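What does a jury do?

When someone is accused of a serious crime, a judge does not decide alone. In many countries a jury helps. In England and Wales a jury has 12 people, picked by chance from the list of voters. In Scotland it has 15.

The jury sits in court and listens to both sides – the people who say the accused did it, and the lawyer who speaks up for them. 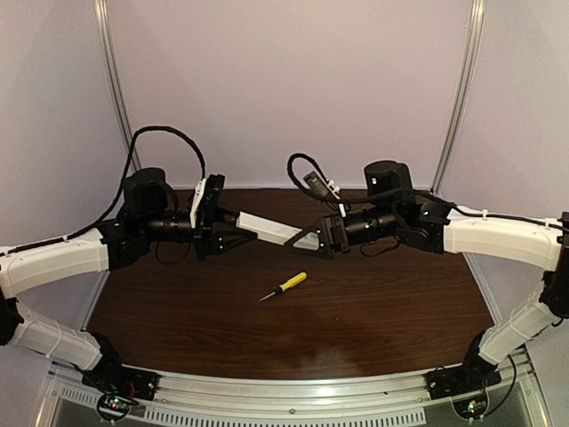 Then the jury goes to a private room to talk. If they decide the person is not guilty, that person is free to go. If they say guilty, the judge chooses the punishment.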